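4.2 Compliance with the seasonal leash rule

The second data set concerns the seasonal leash rule at Rirkside, a municipal open space that permits dogs off leash for most of the year and requires a leash in the two meadow units during the ground-nesting period. The rule had been in force for two seasons when observation started. Unlike the Pruvitz site discussed in Section 4.1, Rirkside has no fence between its leash and off-leash areas. The boundary is marked by posts at the trail junctions and by a painted band on the map boards.

Observers were placed at the north and south trailheads and at the junction where the Birkis trail enters the lower meadow. Each dog-and-handler group was coded once per visit, at the first point where the group was fully inside a meadow unit. Groups were coded as leashed, partly leashed (at least one dog on a leash and at least one off), or unleashed. A dog dragging a leash that was not held by the handler was coded as unleashed. Groups that turned back before the boundary were left out of the analysis. In total, 264 groups were coded.

Of the groups coded, 65 percent were leashed. Compliance was higher among groups entering from the north trailhead, where the parking lot adjoins the meadow and the first post stands beside the gate. It was lowest at the Birkis junction, where handlers arrive after a long stretch of off-leash trail and must call their dogs back before clipping on. The difference between the two entrances held when group size was entered as a control. It was weaker, although still present, when the analysis was limited to handlers with a single dog.

Two explanations are consistent with this pattern. The first is informational: handlers at the junction may not know that they have crossed into a meadow unit. The second concerns effort. Recall from free running takes time, depends on training, and may fail when other dogs are present. The intercept survey allows a partial test. Most handlers stopped at the junction could state the rule correctly, and those who could state it were only slightly more likely to be leashed than those who could not. Lack of information therefore appears to account for a small share of noncompliance at this location.

The survey also asked handlers what they would do if the rule were extended to the full year. Responses divided along the same lines as observed behavior. Handlers coded as leashed most often said they would continue to use Rirkside. Handlers coded as unleashed most often named another site, usually Pruvitz, and several named private land. Displacement of this kind is not captured by counts taken at one property, and it should be considered when a drop in off-leash use is reported as a gain in compliance (Rivera, Section 3).

Coding was repeated by a second observer at the south trailhead on selected mornings. Disagreement was confined almost entirely to the partly leashed category and arose mainly with large groups whose members were spread along the trail. Merging this category with the unleashed category does not change the direction of any result reported in this section.

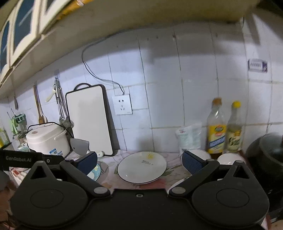
Figure 2. Hand-held gripper with two hinged fingers and dark blue textured grip pads.

Bleddyn Parri, commenting on the June 2025 draft, objected that a single coding point per visit treats a handler who leashes a few yards late the same as one who never leashes at all, and asked whether the junction figures would hold up if the point were moved 100 yards into the meadow. The objection is a fair one. Observers at the junction noted late leashing in their remarks column but were not instructed to do so in a uniform way, and the remarks cannot be converted into a rate. We have kept the original coding point because the rule itself applies from the boundary post onward. A second point farther along the trail has been added to the protocol for the next nesting period, and both codes will be reported separately for each entrance.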